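Capítulo 4
Cuando la máquina se sienta a tu mesa

Voy a empezar con una confesión: la primera vez que entré en el taller de Wudasside pensé que me iba a encontrar con gente enfadada. Llevaba mi cuaderno, mis preguntas sobre despidos y hasta una cara un poco solemne. Y resulta que Nanna Damgaard, que lleva 22 años allí, lo primero que me preguntó fue si quería café – y lo segundo, si sabía mover una mesa sin rayarla.

Porque de eso se hablaba en el taller, ¡de mesas! El brazo robótico había llegado en junio y todo el mundo tenía algo que opinar sobre la altura, la luz y el sitio de cada cosa. Antes, cada cual dejaba sus bártulos donde le venía bien. Ahora había que ponerse de acuerdo, y eso (créeme) da para muchas discusiones.

Sille Kvaran, la encargada de turno, me lo contó con bastante gracia. Ella había pasado media vida enseñando a personas y de pronto se veía pendiente de un dedo negro de punta redondeada y de lo que tenía delante. Me dijo que al principio se cansaba más que antes, porque mirar cómo trabaja otro también es trabajo, y de eso en los folletos se habla poquísimo.

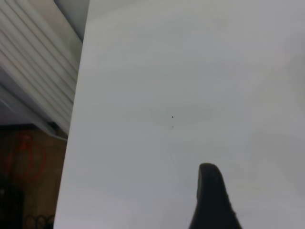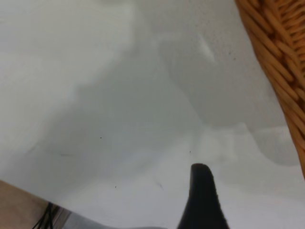
El dedo de la pinza sobre la superficie clara; en la segunda imagen, junto al mimbre de una cesta.

4.1 ¿Qué cambia en el puesto?

Cambian las tareas, claro, pero también las conversaciones, las pausas y hasta el orgullo. Nanna reconocía una pieza mala con la yema de los dedos, y me preguntaba qué iba a pasar con ese saber. Buena pregunta – le dedicaremos la mitad del capítulo.

Antes de seguir leyendo, piensa en un trabajo que conozcas bien, el tuyo o el de alguien de tu familia. Anota qué parte le dejarías a una máquina y cuál no soltarías por nada del mundo. Guarda la hoja, que la vamos a necesitar en el apartado 4.3, cuando comparemos Wudasside con el almacén de Jerketham.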